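Home | Notes | Archive | About

Ground rules for hand-held gripper sessions

I have been rewriting our practice note for hand-held gripper work, and the version we now use at Huvside is short enough to set out in a post. The old one was adapted from the Trandis cell procedure. It assumed a fixed arm, a fence and an interlock, and most of its clauses had no meaning once the tool was carried by a person.

The first rule concerns hands. No fingers go between the jaws while the tool is live, including to straighten a soft object that has been gripped badly. Open the jaws, put the object down, start the grasp again. A bad grasp is logged as a bad grasp. Soft items get the same treatment as hard ones, as people are much more casual with a cushion than with a steel block.

The second rule concerns spacing. Where 2 operators work on the same object, one of them is named as lead before the start and calls each release aloud. The other does not open until the call has been made.
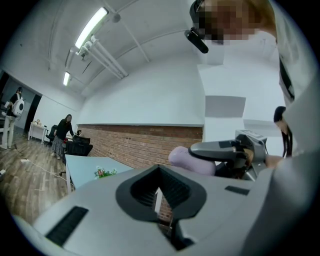
Walkways are kept 800 mm wide, measured at floor level. Cables are routed along the wall where possible and covered where they cross a walking line. Anjana Sivakumar objected to my first wording, which said "tidy", on the grounds that it cannot be checked. She was right, and the clause now gives the width and the cover type.

Consent covers everyone in the room, operators or not. Faces are blurred before files leave the local disk. At Restdale this was done after upload, and I would not sign that off again.

Lens and jaw pads are wiped at every change of operator. Calibration is repeated after any knock, however light, and the result is written on the session sheet with the tool number.

The note runs to 17 clauses. I would like to lose 2 of them, both on battery storage, once the Mabula chargers have their own sheet. The next revision is due in September.

Shares: 2 | Comments: 0

Contact | Copyright | Back to top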